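Guerra Cork Desk Mat, large
Reviewed by Fiorella Longo

I bought the Guerra mat in January, during the part of winter when I believe a new object will fix my posture. It cost $25 plus shipping from a store in Drilldale that wraps everything in brown paper and ties it with string, so for one evening I felt like a person who receives parcels.

First, the smell. Fresh cork smells like a wine cellar that has been used to store shoes. The leaflet says to air the mat out for two days. Mine took 7, most of them spent draped over the shower rail, where it frightened my husband at 6 a.m. and then again at 6 a.m. the next day. After that the smell was gone unless you put your nose to it, which I did, often, for the purposes of this review.

It also arrived rolled, and it liked being rolled. I held the corners down with a dictionary, a stapler and both volumes of a history of canals. By Friday three corners were flat. The fourth gave in the following week, and I've left the stapler on it anyway. 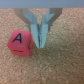 As a surface to work on, it's very good. My forearms no longer stick to the desk. Coffee cups land without a clack, and a hot one left no ring, though red wine did, and is now a permanent resident near the lamp. Pens don't roll far. Crumbs, on the other hand, vanish. Toast is exactly the color of cork, and I have twice leaned my sleeve in a breakfast I thought I'd cleaned up. A damp cloth gets most of it. The leaflet says no soap, no bleach, no steam, and no folding, in capital letters, as though someone at Guerra has been hurt before.

Writing by hand takes some getting used to. On a single sheet of paper a ballpoint goes straight through if you press hard, and I press hard. Put a pad underneath and the problem goes away. My mouse tracks fine, with a faint sandy sound that I enjoy and my husband doesn't.

I did look at the competition. The Arnano felt mat is softer and comes in a handsome gray, but it collects cat hair like it's being paid to, and I gave mine to my brother, who has no cat and no opinions. The Stukunix one is thinner, costs $14, and curled up at the edges the moment I turned on the radiator. If you only need something under a keyboard, buy that and keep your money.

Complaints: the edges shed a little, and the small pebbly bits get into the drawer below by a route I haven't worked out. There's also no non-slip backing, so on a glossy desk it wanders. A bit of shelf liner sorted mine out.

Four stars. I'd have given it another half if it weren't for the toast.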